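November, past midnight

Back from the Jardine with my ears ringing. Four bands on the bill and I'd pay to hear one of them again. Grevimgate have been called the future of something or other by everybody with a blog, so I went in with my arms folded, and they stayed folded. Two songs stretched over 19 minutes, the same chord leaned on until the drummer looked bored. The loud bit got a cheer. Loud bits always do.
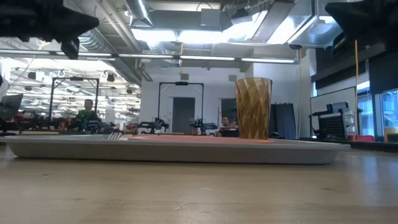 Zofia Ostrowski thinks I left my patience at the coat check. According to her the second song only makes sense if you follow the bass, and the record is much better than the show. Maybe. I've been told that about a lot of records.

Pollport were fine, short songs, no speeches. Their closer, "1862," had a real tune in it, though I couldn't make out a word.

I'll play the Grevimgate record tomorrow, once, all the way through. Still haven't written up the Buvetti single.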